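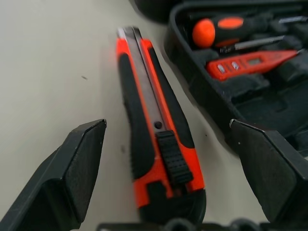 Cúter de cuchilla retráctil: uso, mantenimiento y recambio

Ficha del apartado Herramientas de mano. Válida para cúteres de cuchilla segmentada con pulsador deslizante y canal metálico.

Partes que conviene identificar

Los modelos de taller con carcasa de plástico y zonas de agarre de goma comparten una disposición parecida. La cuchilla corre por un canal metálico y se desplaza con un pulsador estriado que se acciona con el pulgar. La carcasa aporta rigidez y el canal guía la hoja. Si el canal está doblado, la hoja baila aunque sea nueva y el corte sale torcido. Un canal deformado no se endereza con alicates: se sustituye la herramienta.

Una carcasa de color vivo, naranja con negro por ejemplo, se localiza mejor entre recortes y virutas. Sobre un tablero claro se ve desde el otro extremo del banco. Las carcasas grises se pierden con facilidad y acaban barridas con los restos.

Cuánta hoja sacar

Para papel, film y cinta de embalar basta un segmento. Para cartón de canal simple, dos. La hoja muy extendida flexa, se desvía de la regla y puede partirse por una línea de fractura que no toca. En cartón de doble canal se dan varias pasadas: la primera marca sin presión, las siguientes profundizan y la última separa.

En anchura, la hoja de 9 mm sirve para trabajo fino y plantillas. La de 18 mm se reserva para cartón, moqueta y placa de yeso. No son intercambiables: una hoja estrecha en un canal ancho queda suelta y el bloqueo no la retiene.

Corte con regla

Regla metálica, mejor con base antideslizante. La mano que sujeta queda siempre fuera de la trayectoria, con los dedos retirados del canto. Se corta hacia el costado del cuerpo, nunca hacia la mano de apoyo ni hacia el muslo. La hoja se mantiene vertical respecto a la regla y con un ángulo bajo respecto al material.

Debajo, plancha de corte. Un tablero liso sin protección se raya a la primera pasada y las marcas desvían los cortes siguientes. Si no hay plancha, sirve un trozo de tablero de fibra, que se gira cuando la cara está gastada.

Cambio de segmento

Señales de hoja agotada: el papel se arruga delante del filo, el cartón deja pelusa, hay que apretar más que al principio. Se procede así:

1. Sacar un solo segmento y bloquear el pulsador.
2. Sujetar el segmento con alicates de boca plana, con la línea de fractura orientada hacia fuera.
3. Doblar en sentido contrario al grabado hasta que parta. Gafas puestas.
4. Depositar el trozo en un recipiente rígido con tapa.

Como recipiente vale un bote metálico con una ranura en la tapa. El que usamos en el taller de Billstead lleva la etiqueta «hojas» y se precinta antes de llenarse del todo. Los segmentos sueltos no van a la bolsa de basura.

Limpieza

El adhesivo de la cinta se acumula en la hoja y en el canal. Se extiende la cuchilla, se bloquea y se pasa un paño con alcohol isopropílico desde el lomo hacia fuera, sin recorrer el filo. El canal se limpia con un bastoncillo. Después, una gota de aceite ligero en la corredera y paño seco. Demasiado aceite mancha el papel y retiene polvo.

Las zonas de goma se limpian con agua jabonosa. El disolvente las vuelve pegajosas con el tiempo.

Pulsador duro o flojo

Si el pulsador va duro, hay restos en la corredera o la hoja está mal asentada. Se extrae la hoja, se limpia y se vuelve a montar. Si salta de posición al presionar, los dientes del bloqueo están gastados y el cúter se retira del uso. No se repara con cinta.

Guardado

Hoja recogida por completo antes de soltar la herramienta, también en pausas cortas. En caja o maletín, cada cúter en su hueco y con la punta siempre hacia el mismo lado. En panel de pared, gancho a una altura que no alcancen los niños. Las hojas de recambio, en su estuche cerrado y lejos de la humedad.

Revisado: 26 de enero de 2025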